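Skusosstead Automation Notes
Opinion
2020-11-06 | By the bench editor
Print this page | E-mail this to a friend

The spec sheet never met a lentil

Every gripper brochure I've been sent since March opens with a payload figure. Lovely. I now know which of them can hoist a brick, and I have never once been asked to hoist a brick. What people in our corner of the trade want is somebody to tip a cup over a bowl without redecorating the bench, and on that the brochures go quiet.

So my modest proposal is that we stop comparing parallel grippers by kilograms and start comparing them by pouring. A cup, a bowl, something small and annoying to pour, and 100 goes at it. Hegazy will quote you repeatability to a decimal place I can't see with my glasses on. Urkex will quote you a better one. Neither tells you what the fingers do to a tapered plastic cup when the wrist rolls over.
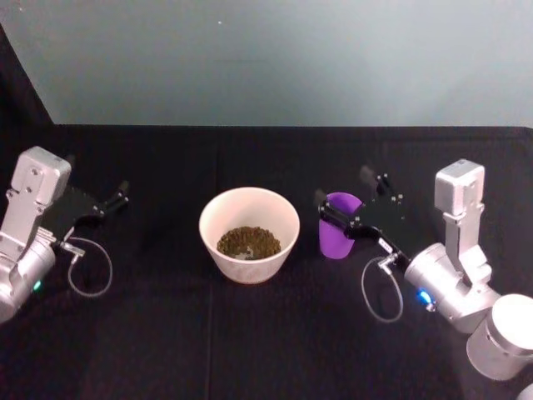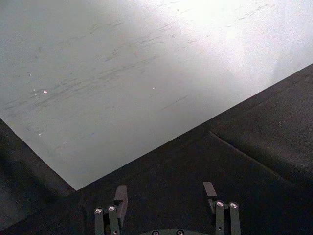
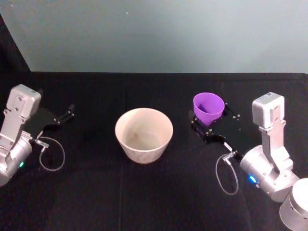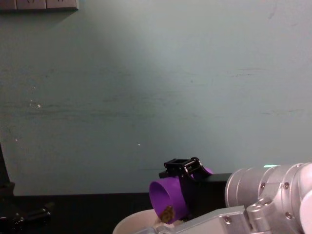
Camera placement is the other argument I keep losing. The wrist camera has its champions, and for the last few centimetres of a grasp I'm one of them. For a pour I'd sooner have a view from the head and a second one side-on at bench height, and I'd pay for both before I paid for a fancier finger. Zorkow sells its controller with inputs for 6 cameras, then ships it with one. Draw your own conclusions about whose budget that was designed around.

I'm told a pouring test is unscientific. Perhaps. We ran 25 goes on one setup and 49 on another before somebody pointed out the numbers ought to match, so I'll wear that. But a rough test of the right job still beats a colour brochure about the wrong one — and the dustpan is a perfectly honest instrument. Weigh what's in it at the end of the day and put that on the data sheet, next to the brick.

Contact the editor | Copyright Skusosstead Automation Notes | Back to top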